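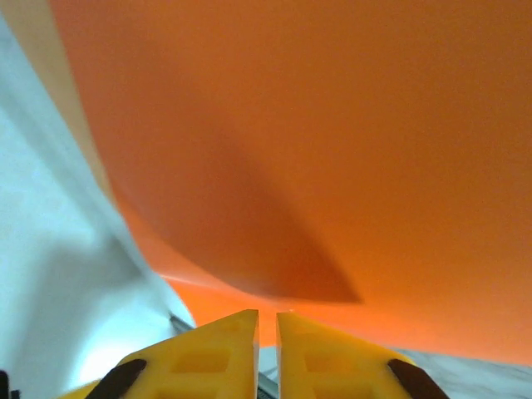
Murkimov has returned its two-arm cloth-handling cell to service after a March overhaul of the grippers and wrist cameras. The cell, used for folding trials, had logged 625 cycles since its previous inspection.

Technicians replaced the molded yellow fingers on the wrist-camera gripper and checked that the tips closed parallel. The new parts came from Skonov and are rated for 2000 cycles on light fabric. Finger screws were tightened in two passes, then marked with paint.

Both arms remain bolted to the aluminum rail at the front of the marble-patterned table. Base bolts were checked before the cameras were recalibrated — a shifted base invalidates the stored wrist offsets.

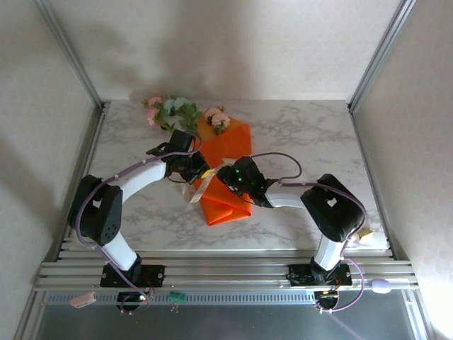 Cable routing was the other item on the work order. The purple cables loop along the arms, and the slack at each wrist was reset with the arm at full reach. One connector was reseated at the base.

Acceptance consisted of 205 folds with an orange cloth, run at reduced speed. Murkimov said the next inspection is due at 645 cycles. A second cell, at the Odudano site, will get the same fingers once Tseng has delivered the mounting plates.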